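Gindstead to help owners repair older homes

August 12, 2018

Gindstead will offer repair grants of up to $2,000 to owners of older homes starting in January. The town has set aside money for 64 houses in the first round.

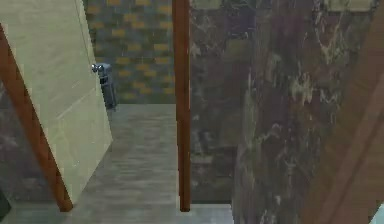 Owners can apply at the Rellby Street office – forms are free. Roof and plumbing work comes first.

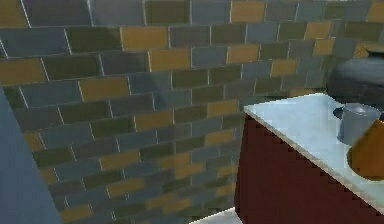
Rocío Urquijo said the grants were welcome but would not cover a new roof, which cost her over $1,000 more than that.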